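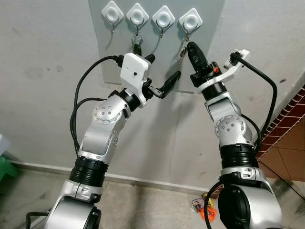

Figure 2. The key-hanging task, seen from the head camera.

4.2 Hanging and removing keys

Small objects on hooks are hard for a two-armed robot for a plain reason: the part that matters is only a few millimetres across and the gripper tends to hide it from view. We chose the task after early trials at our Fernport site, where a policy trained on table-top work did well with cups and boxes but failed on almost anything that hung. The layout is kept simple. Four adhesive hooks are fixed in a row on a grey panel, and the two arms reach up to them from below (Figure 2). A key fob may hang from any of the hooks, and the policy has to decide which arm should take it. With fobs on the second and fourth hooks, as in the figure, each arm has one within reach and the hook between them is left free as a target.

Demonstrations were recorded by two operators, both of whom had used the Trondel teleoperation interface before. Each episode lasted at most 60 seconds and was dropped if a fob fell to the floor. Hook order, starting positions and the height of the panel were changed between sessions. We did not tidy the surroundings, as we wanted the policy to cope with ordinary clutter.

We compared two versions of the policy. The first receives the head view only. The second also receives a view from each wrist, cropped to the area near the fingertips. The difference was clear in the last part of the movement – both versions reached the right hook, but the head-only version often closed its fingers too early and pushed the fob sideways. In one test block of 26 trials it lost more attempts this way than to all other causes together.

Swinging remained a problem for both. Once a fob had been knocked, neither version waited for it to settle, and a second grasp made straight away usually missed. Adding the short pause proposed by Nair and Varghese helped, though it made each episode longer. We return to this in Section 5, where the same pause is tested on the Istmont cable task.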